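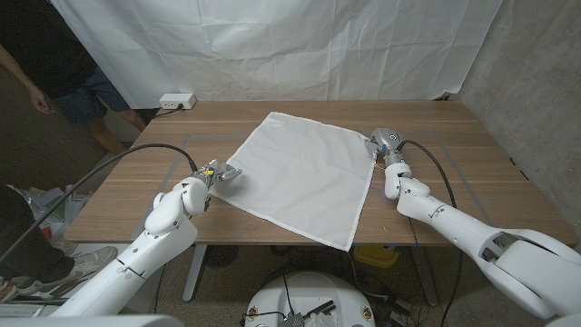

Framed prints and small paintings need a dusting more often than most of us manage. Before you take one off the wall, spread a thin white cloth on the table, like the square one with the hemmed border here, and lay the frame on that.

Use a soft dry brush and go gently from the top down – mine is an old Talen, and I'm fond of it.

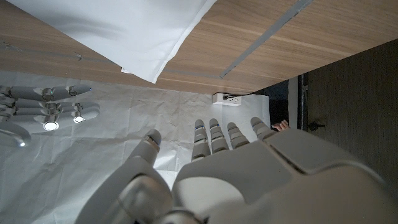 Can I spray cleaner on the glass?
Spray it on a rag instead, well away from the picture, then wipe.

Leave the corners for last, and take your time over 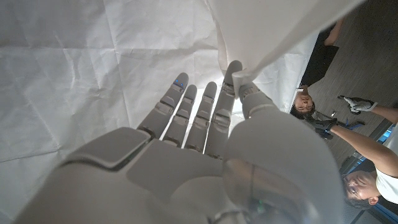

any carved or gilded bits, where a dry brush is plenty.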